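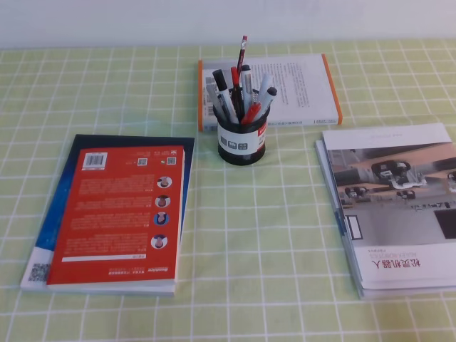

Trimen College, Department of Office and Library Studies

Figure 2. Reading materials on a gridded green surface: two stacked books at left, a pen holder in front of a white book at center, catalogs stacked at right.

4.1 What grouping is supposed to do

The Kadlec guidelines claim that a desk sorted into groups of like items is faster to use than one that is merely clear. We doubt that the evidence is strong enough for this. The two books at the left of Figure 2 form a group by any reading, with the smaller red one on top of the larger. The pen holder and the white book behind it are harder. Under the guidelines they are "companions." Under the older Pevham scheme they are clutter, as the holder covers part of the book. Both schemes were written by people who already knew which desks they liked.

Mikuš reports that raters agreed on stacks and disagreed on nearly everything else. Her sample was 200 ratings, up to 6 per desk, and the same raters were used in both rounds. That last point gets one sentence in her paper and deserves more. 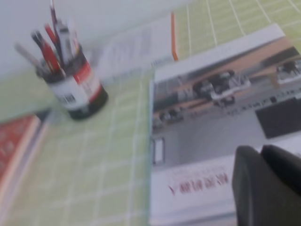 4.2 Pens and loose paper

Pens in a cup are counted as one item in the Kadlec score, however they lean. A sheet of paper lying at an angle costs 2 points. We could find no test behind either number. The penalty for angles seems to come from how a desk looks to a visitor, and a visitor has no need to find anything on it.

Brochures raise a similar problem. A large one laid flat takes up as much room as several books, yet the score treats it as "thin matter" and leaves it out.

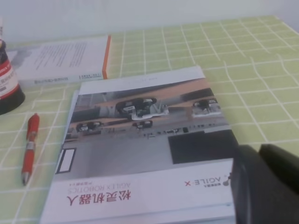 Direction of print is also ignored. A cover that reads upside down from one side of the table reads correctly from the other, so any rule about facing must first say where the user sits. The Dulanow checklist does say so, to its credit, and then gives the rule no weight in the total. Until someone times people looking for a named item, we would treat a score of 100 as a statement of taste.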